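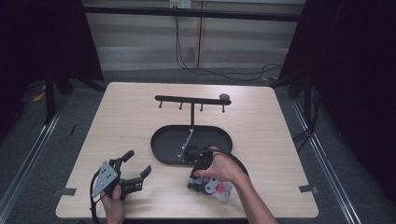 PALLIDMONT, 2022-02-11 — If you missed the open house at the Grateo workshop, put the April one on your calendar now! We had 156 visitors through the door, and plenty of them stayed well past closing.

The longest line was for the tabletop demo run by Flurina Egger. She works with a black gripper in one hand, its two fingers opening and closing over a small table with a rack and a tray on it, and she talks the whole time — about grip, about angles, about why a thin metal rod is so much harder to pick up than a block. Then she let people try it themselves. My own first go was terrible (I squeezed way too early), but by the third I was hooked, and so was the retired machinist behind me, who went back to the end of the line twice.

Shigeru Ichikawa gave the talk in the next room and took questions for close to an hour. Most were about how a robot learns from watching hands at work, and he drew his answers on the whiteboard until he ran out of space.

Places in April are limited to 300, and the tabletop demo will get 4 stations. Sign up at the front desk or reply to this newsletter.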